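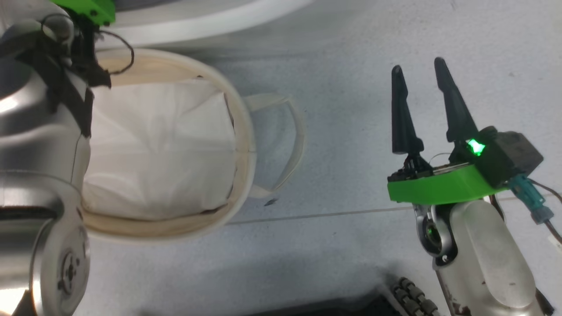

Visiting the Abbey of Vornport: frequently asked questions

Last updated January 3, 2020

Planning your visit
Opening and tickets
The buildings
Access
Groups and schools
Photography and research

PLANNING YOUR VISIT

Where is the abbey?

The abbey stands on the north side of the old town of Vornport, between the river and the grain market. The visitor entrance is on Abbasi Street, through the former guest range. The large west door of the church is used for services only and is normally locked at other times.

How do I get there by public transport?

Take bus 42 from the railway station and get off at Abbey Bridge. The stop is on the far side of the river, so you will need to cross the bridge and turn left along the wall. If you prefer to walk from the station, follow the brown signs through the town gate. The last part of the route is uphill and cobbled.

Is there a car park?

There is no parking inside the precinct. The nearest public car park is at the grain market. Spaces are short on market mornings, and the car park below the town gate is usually the better choice then.

How long should I allow?

Most people spend an hour and a half in the church, the cloister and the chapter house. Allow longer if you want to see the stone store or read the panels in the refectory properly.

Can I leave and come back in on the same ticket?

Yes, on the same day. Keep your ticket and show it at the desk.

OPENING AND TICKETS

When are you open?

The abbey opens at ten in the morning and closes at five, with last entry at four. From the beginning of June the cloister garden stays open an hour later than the buildings. During services the choir and the two side chapels are closed to visitors, but the nave can still be entered from the cloister.

Do I need to book?

Individual visitors do not need to book. Tower tours must be booked, either at the desk or by telephone, and are often full by midday.

What does the ticket include?

The standard ticket covers the church, the great cloister, the chapter house, the refectory and the stone store. The tower is charged separately. Entry to the church alone, for prayer or for a service, is free. Please tell the person at the desk and you will be let through.

Is the Jurent pass accepted?

Yes. Holders of a valid Jurent museums pass enter free of charge and pay the reduced rate for the tower. The pass cannot be bought at the abbey. It is sold at the tourist office by the bridge.

Can I get a refund if the tower is closed?

The tower closes in high wind, ice and thunderstorms, sometimes at short notice. If we cancel your tour we will move it to another day or refund the tower part of the ticket. The standard ticket is not refunded.

THE BUILDINGS

How old is the abbey?

The first church on the site was begun in the twelfth century. Parts of its south wall survive behind the present choir stalls. Most of what you see today is from the rebuilding of the fourteenth century, after a fire that destroyed the roof and much of the east end. The upper storey of the cloister was added in the sixteenth century.

Why is the nave crooked?

The nave and the choir do not line up. The builders kept the old choir in use while they put up the new nave around the older, smaller one, and they appear to have set out the new walls from the cloister side. The difference is easiest to see from the west end, looking along the ridge of the vault.

Which style is it?

There is more than one. The south transept is Romanesque, with round arches and very thick piers. The nave and choir are Gothic. The porch on Abbasi Street is late Renaissance, and the plasterwork in the refectory is from the eighteenth century.

What happened to the east range?

The east range held the monks' dormitory on its upper floor. It was sold after the abbey was dissolved and used first as a tannery and later as a school. The northern half was pulled down to widen the road. The surviving half contains the chapter house and, above it, the room now used for exhibitions.

Are the wall paintings original?

Those in the chapter house are medieval, although the lower parts were repainted at least twice. The paintings in the north walk of the cloister are in poorer condition. They were whitewashed over, and the limewash was removed with more energy than care in the nineteenth century. Only the outlines and some of the red ground remain. Please do not touch them or lean bags against the wall.

What is the stone store?

It is the vaulted cellar under the refectory, where carved stones found in and around the abbey are kept. There are capitals, lengths of window tracery, grave slabs and many pieces that have not been placed. The catalogue runs to almost 1,000 entries. The labels give the find spot where it is known.

How many steps are there in the tower?

There are 127 steps to the bell chamber, all of them in a narrow spiral stair with a rope handrail. There is one resting place, at the level of the clock. Children must be tall enough to reach the rope, and small children may not be carried up.

What is the Cloduneo chapel?

The Cloduneo chapel is the second chapel on the north side of the nave, named after the merchant family that paid for it. It has a star vault and a carved stone screen. The family's tombs were moved to the crypt when the floor was relaid, and the slabs now in the chapel are copies.

Can I visit the crypt?

The crypt is damp and has only one exit, so it opens on guided visits with a limit on numbers. Ask at the desk for the times.

Why is there scaffolding on the south side?

The parapet and the upper parts of the buttresses are being repaired. The stone there is a soft local sandstone, and a hard cement mortar used in an earlier repair has caused the blocks to decay from the joints outwards. The cement is being cut out and replaced with lime mortar. Badly damaged blocks are being replaced with new stone from the same valley. The south walk of the cloister remains open, but the door from it into the garden is shut. Use the west door instead.

ACCESS

Is the abbey suitable for wheelchair users?

The nave, the cloister and the refectory can be reached without steps. There is a ramp at the visitor entrance and another between the cloister and the nave. The chapter house has a step down of 2 inches at the door, and a portable ramp is kept at the desk. The tower, the crypt and the upper exhibition room have stairs only. The stone store is reached by a shallow flight with a handrail on both sides.

Are there toilets?

Toilets are in the guest range, beside the ticket desk. One is accessible and has a changing table. There are none further inside the building.

Are dogs allowed?

Assistance dogs are welcome everywhere except the tower. Other dogs are allowed in the garden on a lead, but may not go into the buildings.

Is it cold inside?

The church is unheated except during services. It stays cool in summer and is very cold from late autumn until spring. Bring a coat.

GROUPS AND SCHOOLS

Do you offer guided tours?

A general tour of the church and cloister leaves from the ticket desk in the morning and again in the afternoon. Tours in other languages can be arranged for groups with two weeks' notice.

Can we bring our own guide?

Yes, outside service times. Please give us the guide's details when you book, so that two groups do not meet in the chapter house, where sound carries badly.

What can school classes do?

Classes can take a tour on the building of the abbey, with a session on arches and vaults in the refectory. Pupils build a round arch and a pointed arch from blocks over a timber support and then take the support away. The session is suitable from age eight.

PHOTOGRAPHY AND RESEARCH

May I take photographs?

Photographs for your own use are allowed without flash. Tripods need permission, and drones may not be flown over the precinct. Please do not photograph people at prayer.

Can I see the plans and survey drawings?

The measured drawings of the church and cloister can be consulted by appointment in the reading room. Write to us with the part of the building you are interested in. Older building accounts are held by the town archive, which has its own opening hours and rules on copying.

Can I have a piece of stone dated or identified?

We cannot value or date objects. If you think you have a carved stone from the abbey, for example in a garden wall, we would like to hear about it. A photograph and a note of the exact position are enough to start with. Please leave the stone where it is.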